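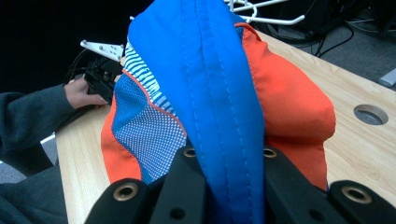

Photo: Leanne Rowbotham / Blackburn Museum Learning Service

What Is Sports Clothing Made Of?

Sports clothing is often made from several pieces of fabric sewn together. Each piece is called a panel. The garment in the photograph has panels of bright blue and orange.

The long blue panel is smooth and slightly shiny. Beside it is a piece of mesh. Mesh is a fabric that lets air pass through, which helps a player stay cool.

The place where two pieces of fabric are joined is called a seam. Sometimes extra stitches are sewn on the outside of a seam – this is called topstitching. Look for the light-blue stitches on the smooth fabric.

A thin strip sewn between two panels is known as piping. The piping next to the mesh is orange.

Words to remember
Panel: one piece of a garment
Seam: a line where fabric is joined
Piping: a narrow strip along a seam

Find a sports shirt at home. How many panels does it have?

Text by Glenys Staniforth. Page reviewed March 25, 2025.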